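Jultura is a small arts organisation that makes exhibitions, books and recordings about working life and the places where it happens. We are based at Drillholm, on the first floor of a former rope store, and we work mainly with museums, libraries and local history groups in towns that have lost their main employer.

Sachiko Takagi started Jultura after nine years as a curator of social history. Her first project was a display of lodge banners and dance hall posters in the entrance of a public library, put up in August when the building was quiet. It was meant to stay for a month and stayed until the following spring. The two groups who had lent the material asked for a second show, and the organisation grew out of that.

## What we do

Most of our work falls under one of the headings below. Some projects cover all of them.

**Exhibitions.** We research, borrow, write and install. Our shows are built to fit into ordinary rooms – reading rooms, chapels, school halls – and most can be put up in a day by two people. We have toured 14 exhibitions so far. The largest, *Covent*, looked at the songs, strike sheets and Sunday school pageants of a single mill street and used 276 objects, nearly all of them borrowed from families.

**Books.** We publish one or two titles a year. They are paperbacks with plenty of pictures, and they are priced so that the people in them can afford a copy. We don't publish poetry or fiction, and we can't reply to proposals for either.

**Recordings.** The Gaete Collection holds 177 interviews and song recordings made in people's homes, clubs and workplaces. It is named after the street where the first ones were made. Anyone can listen to it at Drillholm by appointment. Parts of it are on loan to partner libraries, and we are adding transcripts as money allows.

**Workshops.** We run sessions for schools and adult groups on handling objects, recording family history and writing labels. The label-writing session is the one most often booked by other museums. It takes a morning and involves a lot of crossing out.

## How we work

We start with the lender. Before anything leaves a house or a clubroom we agree in writing how it will be shown, what will be said about it and when it will go back. If a family changes its mind halfway through a tour, we take the item out and send it home at our own cost. This has happened twice.

Our labels are short and name the people who made or used a thing wherever we know who they were. Where we don't know, the label says so. We read every text aloud with someone from the place it describes before it goes to print.

We pay artists, singers and researchers at published rates, and we pay for interviews when people have to take time off work to give them. We do not ask for free work in return for a credit.

## Who we are

There are 5 of us on the staff. Sachiko is director and leads on exhibitions. The others look after the recordings, the publishing, the touring and the accounts, and everybody helps with packing. We also work with a regular group of freelance designers, joiners and translators.

We are a not-for-profit company. Our income comes from hire fees, book sales and project grants, in that order. The annual report is available on request, on paper or by email.

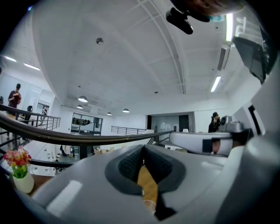
## Hiring an exhibition

Five of our shows are available at present. Hire is by the month and the fee covers panels, cases, transport within Great Britain and a box of handling objects. Venues need to provide insurance, a lockable room and step-free access. We can lend stands if your walls can't take fixings, but tell us early as we only have two sets.

*Covent* is booked until next summer. There is a waiting list, and a smaller version made up of panels and sound only can usually be sent at shorter notice.

## Visiting Drillholm

The listening room and the reference shelves are open by appointment from 10am to 4pm. Please let us know what you would like to hear so that we can have it ready. The entrance is at the side of the building, up a ramp, and there is a lift to the first floor. We have no parking, though the bus stop is opposite the gate.

If you have photographs, programmes, song sheets or recordings you think we might like to see, get in touch before bringing them in. We look at everything, but we can only take a small amount into the collection each year – often a good copy is enough, and you keep the original.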